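원격 조작으로 집기 작업 가르치기, 2월 메모

Uvico에서 로봇 시연 작업을 맡은 지 한 달이 조금 넘었다. 하는 일은 단순하다. 조종기를 잡고 로봇 팔을 움직여 파란 상자에서 물건을 꺼내 다른 상자로 옮긴다. 그 움직임이 관절값, 그리퍼 벌림 정도, 손목 카메라 영상과 함께 기록되고, 나중에 모델이 그 기록을 보고 배운다. 작업을 하면서 수첩에 적어 둔 것들을 여기에 옮긴다. 같은 일을 새로 시작하는 사람이 검색해서 들어올 수도 있으니 조금 정리해서 쓴다.

우리가 쓰는 조종 프로그램 이름은 Kivura다. 양손 조종기를 쓰는 방식인데 나는 오른손만 쓴다. 손목을 돌리면 로봇 손목이 돌고, 방아쇠를 당기면 그리퍼가 닫힌다. 발판을 밟고 있는 동안에만 움직임이 전달된다. 처음 며칠은 발판에서 발을 떼는 걸 자꾸 잊어서, 손을 내려놓으려다가 팔이 같이 내려가는 바람에 정지 버튼을 여러 번 눌렀다. 지금은 손을 멈추고, 발을 떼고, 그다음에 조종기를 놓는 순서가 몸에 붙었다.

시연 한 번은 시작 자세에서 출발해 물건을 잡고, 들어 올리고, 옆 상자에 내려놓고, 시작 자세로 돌아오면 끝난다. 잘못되면 버리고 다시 한다. 버릴지 말지는 조종한 사람이 먼저 판단하고 검수에서 한 번 더 본다. 내가 맡은 목표는 물건 한 종류당 시연 100개다. 전체 프로젝트 목표는 2,000개라고 들었다.

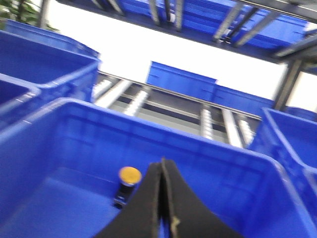 물건을 잡는 것보다 접근하는 각도를 정하는 데 시간이 더 든다. 상자 벽이 있으니 팔이 들어갈 수 있는 방향이 한정되고, 손목을 너무 눕히면 그리퍼보다 손목 쪽이 먼저 테두리에 닿는다. 나는 상자 위에서 일단 멈춰서 손목 방향을 맞춘 다음에 내려간다. 노란빛 도는 둥근 뚜껑이 달린 어두운 색 원통처럼 작고 서 있는 물건은 특히 그렇다. 이렇게 생긴 것은 손가락을 닫은 채로 바로 옆까지 가져가면 벌리는 순간 손가락이 물건을 밀어서 넘어뜨리기 쉽다. 그래서 위에서 미리 벌리고, 양쪽 손가락 사이에 물건이 들어오는 걸 화면으로 확인하고, 그대로 수직으로 내린다. 설명서에도 그렇게 적혀 있는데 몇 번 넘어뜨려 보기 전에는 왜 그런지 잘 몰랐다.

넘어진 물건은 따로 분류한다. 넘어뜨린 뒤 다시 잡는 데 성공하면 '복구'라는 표시를 달아 저장한다. 처음에는 실패한 시연이니 지우는 게 맞다고 생각했다. 그런데 학습 쪽에서는 이런 기록도 달라고 했다. 깔끔한 시연만 배운 모델은 물건이 한 번 넘어지면 그다음에 할 일을 모른다고 한다. 다만 일부러 넘어뜨리지는 말라고 했다. 일부러 하면 동작이 어색해서 금방 티가 난다.

속도에 대해서도 적어 둔다. 나는 처음에 너무 느렸다. 조심한다고 천천히 움직이면 중간중간 멈춘 구간이 길게 생기고, 그 구간까지 그대로 기록된다. 검수에서 돌아온 의견도 대부분 이것이었다. 망설이는 시간이 길다, 내려가기 직전에 손이 떨린다, 같은 자리를 두 번 맞춘다. 이 의견을 받고 나서는 발판을 밟기 전에 어디를 어떻게 잡을지 먼저 정한다. 정하지 못했으면 밟지 않는다. 이렇게 바꾸고 나서 버리는 시연이 줄었다.

반대로 너무 빨라도 곤란하다. 익숙해지면 손이 먼저 나가는데, 팔이 빨리 움직이면 손목 카메라 영상이 흐려진다. 사람은 흐린 화면에서도 색과 대강의 모양만으로 어디쯤인지 알 수 있다. 모델도 그럴 수 있는지는 나는 모른다. 규칙은 하나다. 이동할 때는 흐려져도 되고, 잡기 직전에는 속도를 줄인다.
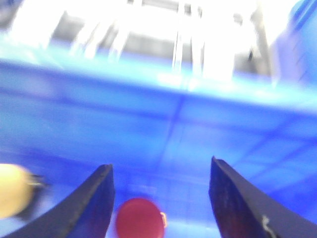 손가락을 벌린 상태. 빨간 물건이 손가락 사이에 있고, 왼쪽 끝에 노란 물건이 보인다.

둥근 물건은 원통과 요령이 다르다. 위쪽이 볼록하면 너무 얕게 잡았을 때 손가락이 곡면을 타고 미끄러져 올라온다. 조금 더 깊이 내려가서 가장 넓은 부분 아래를 잡아야 한다. 문제는 깊이를 화면으로 판단하기가 어렵다는 것이다. 손목 카메라는 위에서 비스듬히 내려다보니까 좌우는 잘 보이는데 바닥까지의 거리는 잘 안 보인다. 나는 손가락 끝과 상자 바닥의 무늬를 같이 보면서 가늠한다. 바닥에 닿으면 조종기에 약한 진동이 오기 때문에, 익숙하지 않은 물건은 일부러 살짝 닿을 때까지 내렸다가 조금 올려서 잡기도 한다. 검수에서 이걸로 지적받은 적은 아직 없다.

손잡이나 꼭지처럼 튀어나온 부분이 있는 물건은 잡는 방향을 정해야 한다. 튀어나온 쪽이 손가락 바로 앞에 오면 닫을 때 물건이 돌아간다. 돌아가도 잡히기는 하는데 내려놓을 때 방향이 제멋대로 된다. 손목을 조금 돌려서 그 부분을 손가락 사이로 비켜 가게 하는 편이 낫다. 조종하면서 손목을 돌리는 동작은 연습이 필요하다. 내 손목이 돌아가는 범위보다 로봇 손목이 돌아가는 범위가 넓어서, 끝까지 돌려야 할 때는 발판을 떼고 내 손을 원위치로 돌린 다음 다시 밟고 이어서 돌린다. 마우스를 들었다 놓는 것과 비슷하다.

상자 안에 물건이 여럿일 때는 목표가 아닌 물건을 건드리지 않는 것이 원칙이다. 살짝 밀리는 정도는 허용된다. 목표 물건이 벽에 붙어 있으면 손가락 하나를 벽과 물건 사이로 넣어야 하는데, 틈이 없으면 먼저 끌어내고 나서 잡는다. 끌어내는 동작은 별도의 작업으로 칠지 한 시연 안에 넣을지 아직 정해지지 않았다. 나는 지금은 한 시연에 넣고 메모 칸에 '끌어냄'이라고 적는다.

기록 파일 이름은 Mohammadi 규칙을 따른다. 내부에서 그렇게 부르는 이름 규칙인데 물건, 출발 상자, 도착 상자, 회차 순서다. 출발과 도착을 바꿔 적는 실수를 나도 2번 했다. 둘 다 점심 먹고 들어온 직후였다. 그 뒤로는 오후 첫 시연 전에 칸을 소리 내어 읽는다. 올리는 곳은 Wurkum 서버이고, 오후 5시 전에 올려야 그날 검수에 들어간다. 늦으면 다음 날로 밀리는데, 그러면 의견도 하루 늦게 와서 같은 실수를 하루 더 하게 된다.

몸 쪽으로는 어깨가 제일 먼저 아팠다. 조종기를 든 팔이 계속 떠 있어서 그렇다. 의자 팔걸이 높이를 올리고 팔꿈치를 얹으니 많이 나아졌다. 팔꿈치를 얹으면 멀리 뻗는 동작이 불편한데, 그때만 발판을 떼고 손 위치를 다시 잡는다. 모니터는 눈높이보다 조금 낮게 두는 것이 나한테는 맞았다. 눈도 피곤하다. 나는 물건 종류를 바꿀 때마다 화면에서 눈을 떼고 잠깐 일어난다.

손으로 직접 팔을 잡고 움직여서 가르치는 방식도 잠깐 해 봤다. 팔의 힘을 풀어 놓고 사람이 끌고 다니는 것이다. 손에 전해지는 감각이 있어서 깊이 맞추기는 훨씬 쉬웠다. 대신 상자 벽을 피하느라 몸을 숙여야 했고, 내 손과 소매가 카메라에 계속 들어왔다. 이 작업에는 원격 조작 쪽이 맞는 것 같다. 나사를 끼우거나 뚜껑을 돌리는 일이라면 다르게 생각할 것 같은데, 그런 작업은 아직 안 해 봤다.

다음에는 납작한 물건을 시작한다. 바닥에 붙어 있는 것을 두 손가락으로 어떻게 들지 아직 감이 없다. 벽 쪽으로 밀어서 세우는 방법을 먼저 해 볼 생각이고, 되면 여기에 이어서 적겠다.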